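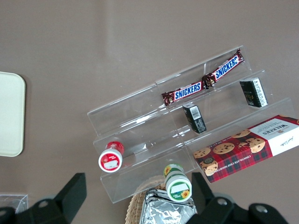 How do you keep a snack table at a craft fair from looking picked over by noon?

Put out a little at a time and keep the rest in a bin under the table. I refill every time I walk past, even if only one thing is gone, and the display looks about the same at closing as it did when the doors opened.

I've been running the snack table at the Etidby holiday fair for 6 years now, and I've made pretty much every mistake you can make with a folding table and a cash box. So let me walk you through how I set up these days.

Start with the table height
A regular folding table is too low for browsing. People look down, see a flat spread of wrappers, and keep walking! I slide a length of PVC pipe over each leg (cut them all at once so they match) and that brings everything up closer to hand level. Check for wobble before you put anything on it. Lean on it, too, like a tired parent would.

Build up at the back
You want height behind and low stuff in front. Stepped risers are great for this, and clear ones go with any color scheme, but upside-down shoeboxes under a cloth work fine if you're on a budget. I put full-size candy bars up high and the small cheap things down low where kids can reach. Turn the labels toward the customer. Then go stand on the other side and look, because you will have gotten at least one backwards. I always do.

Price in round numbers
Everything on my table is either $1 or $2. I tried $1.25 one year and spent the entire day hunting for quarters, never again. Write the prices big, in dark marker, and put a sign at each end of the table so the folks in line can sort out their money before they get to you.

Bring more change than you think
My cash box starts with $102, mostly ones, plus a couple of fives tucked under the tray. The odd 2 is a pair of lucky dollar bills I refuse to spend (long story). If you take cards, charge your reader the night before and bring a battery pack. The outlets at the Drukuvik Hall are all on the far wall and the bakers get there first.

Watch the sun
If you're doing a summer fair, leave the chocolate at home or keep it in a cooler with a towel over the ice packs. I lost a whole box in June by parking my table next to a south window. Pretzels, fruit chews and hard candy don't care.

Packing up
Unopened boxes go back on the pantry shelf with the date on the side. Loose bars go in a zip bag, and the risers get wiped with a soft cloth and wrapped in the tablecloth so they don't scratch on the ride home. Count the cash box before you load the car, while you can still sit down at a table to do it.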